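Appel à participants — essais comparatifs de pinces robotiques en conditions domestiques

Atelier Teltero, programme Pivari
Publié le 17 décembre 2023

Nous cherchons des personnes qui auraient envie de passer quelques heures avec un robot à deux bras, à le piloter elles-mêmes, à râler quand la pince lâche la cuillère au dernier moment, et à nous dire ensuite très franchement ce qu'elles en ont pensé. Aucune expérience n'est demandée. Vous pouvez n'avoir jamais touché une manette de votre vie, être retraité, étudiante, menuisier, aide à domicile, parent au foyer, et nous serons ravis de vous lire.

Teltero est un petit atelier installé à Gomden, dans les anciens locaux de la filature, et nous travaillons depuis plusieurs années sur la manipulation d'objets ordinaires. Le programme Pivari, qui nous occupe en ce moment à peu près jour et nuit, consiste à comparer des pinces à deux doigts entre elles, puis à comparer les manières de les commander. Nous avons retenu 3 modèles de pinces. Le premier a des bouts de doigts souples, le deuxième des bouts rigides et striés, le troisième se ferme plus lentement mais serre mieux les objets ronds et fins. Chacun a ses partisans dans l'équipe, et les discussions à la pause de midi sont devenues assez vives pour que nous ayons besoin d'avis extérieurs !

Pourquoi des participants et pas seulement nous ? Parce que nous connaissons trop bien nos machines. À force, on apprend à contourner les défauts d'une pince sans même s'en apercevoir, on incline un peu le poignet, on attaque l'objet par le côté qui marche, et la mesure ne vaut plus grand-chose. Une personne qui découvre le matériel ne fait pas ces petits arrangements. Elle essaie d'attraper le manche comme elle le ferait avec sa propre main, et l'on voit tout de suite si la pince suit ou non.

Ce que vous aurez à faire

Chaque participant vient pour une séance d'accueil, puis pour les séances d'essai proprement dites, soit 6 rendez-vous en tout, que nous répartissons selon vos disponibilités. Pendant la première rencontre, on vous montre les commandes, on règle le siège et la hauteur des poignées, on vous laisse pousser des cubes en mousse aussi longtemps que vous voulez. Ensuite viennent les tâches : saisir, déplacer, tenir à deux bras, reposer. Ce sont des gestes de maison, volontairement, avec des objets achetés dans le commerce et que nous n'avons pas modifiés.

Les longs manches nous donnent beaucoup de fil à retordre. Quand la pince tient un balai, tout le poids se trouve loin des doigts, le manche veut pivoter, et il suffit d'un léger contact au sol pour que la prise se décale. Avec une pelle, c'est encore une autre histoire, car il faut coordonner les deux bras et garder un œil sur les câbles. C'est pourtant une des tâches que les gens préfèrent, allez savoir. 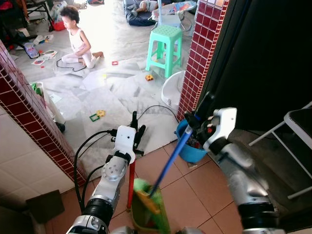
Manche bleu dans la pince droite, pelle verte et jaune au sol.

Nous comparons également deux contrôleurs. L'un reproduit les bras du robot en plus petit : vous bougez la maquette, le robot suit. L'autre tient dans les mains, avec une gâchette pour l'ouverture et la fermeture. Vous essaierez les deux, dans un ordre tiré au sort, et nous vous demanderons après chaque série de remplir une feuille sur la fatigue des épaules, la confiance dans le geste et la visibilité à l'écran. Prenez votre temps pour la remplir. Les remarques écrites dans la marge nous sont souvent plus utiles que les cases cochées, et c'est grâce à l'une d'elles que nous avons revu entièrement la course de la gâchette en septembre.

Une partie des essais porte enfin sur les caméras. Selon les séances, vous regarderez une vue prise à hauteur de tête ou des vues prises aux poignets, parfois les deux ensemble. Certaines personnes trouvent la vue de poignet indispensable pour les petits objets, d'autres ont le tournis au bout de trois minutes — dites-le-nous, on coupe et on passe à autre chose.

Le programme prévoit 155 essais enregistrés par participant, pauses non comprises. Cela paraît énorme sur le papier, mais beaucoup d'essais durent moins d'une minute, et un essai raté est un essai valable. Nous insistons là-dessus, car les nouveaux venus s'excusent toujours. Ne vous excusez pas ! Une prise qui glisse, un objet renversé, une pince qui se referme dans le vide, c'est de la matière pour nous.

Qui peut participer

Toute personne majeure, à l'aise en français, capable de rester assise le temps d'une série et de bouger librement les deux bras. Les lunettes ne posent aucun problème. Les gauchers sont particulièrement bienvenus, nous en manquons cruellement depuis le début. Si vous avez une douleur chronique à l'épaule ou au poignet, écrivez-nous quand même : il existe un poste avec appuis, et nous verrons ensemble ce qui est raisonnable.

Nous ne pouvons malheureusement pas accueillir les salariés de Sotiropoulos, qui fournit une des pinces en comparaison, ni leurs proches. C'est une question d'équité envers les autres fabricants et nous espérons qu'ils ne nous en voudront pas trop.

Ce que nous proposons

Chaque séance est indemnisée 57 euros, versés par virement à la fin du mois. Les frais de transport en commun sont remboursés sur présentation du billet. Il y a du café, du thé, de quoi grignoter, et une salle calme pour souffler entre deux séries. Les participants qui le souhaitent recevront leurs propres résultats, avec un petit commentaire de l'équipe, puis une invitation à la journée de restitution où l'on pourra voir les pinces démontées sur la table et poser toutes les questions qu'on veut.

Pendant les essais, nous enregistrons les mouvements des bras, l'effort de serrage et les images des caméras du robot. Votre visage et votre voix ne sont pas enregistrés. Un formulaire de consentement vous sera remis à l'accueil, vous aurez tout loisir de le lire, et vous pourrez interrompre votre participation quand bon vous semble. Les séances déjà faites restent payées.

Comment se proposer

Écrivez quelques lignes à l'équipe Pivari par le formulaire de contact du site de Teltero, ou déposez un mot à l'accueil de l'atelier, à Gomden. Dites-nous vos disponibilités, votre main dominante, et si vous avez déjà piloté une machine quelconque (tracteur, drone, pelleteuse, machine à coudre industrielle, tout nous intéresse). Pas besoin de CV ni de lettre de motivation. Nous répondons à tout le monde, parfois avec un peu de retard quand un banc d'essai fait des siennes.

Les places sont attribuées au fil des réponses, en veillant à garder des âges et des métiers variés. Si le groupe est complet au moment où vous écrivez, nous conserverons vos coordonnées pour la série suivante, avec votre accord.

L'atelier est de plain-pied. L'entrée se fait par la cour, porte grise, sonnette du haut.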